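Speaker notes: cleaning large windows in a double-height room
Skekik building care meeting, June

Slide 1
Thank you for coming. I will talk for a short time and leave room for questions. The job is the big dark-framed window at Lallholm. Glass this size takes planning, and most of the planning is about the ledge.

Slide 2
Clear the ledge first. People put things down there all day: water jugs, spray bottles, phones, cables. Ask the room's users to take their own things away. Do not move a phone that is plugged in. 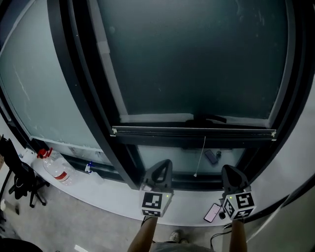
Next is the sill channel. Brush out the dry debris before any liquid goes near it. If you spray first, the dirt turns to mud and ends up on the glass. Allow two cloths per pane, one for washing and one for drying.

Slide 3
Look up before you quote. With a mezzanine in the room, check the railing and the ceiling lights at the same visit. Pause here and ask who has priced a job from the floor plan alone.

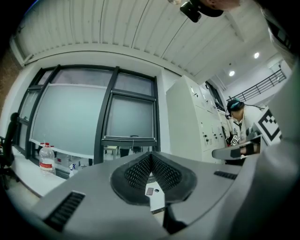

Crescencio Aguirre
Site Supervisor, Lokau

Slide 4
Frosted panes show streaks differently from clear ones. Check them from both sides of the room. Dark frames show dust, so wipe them last with a dry cloth.

Baltazar Becerra has the price sheet. Handouts are by the door.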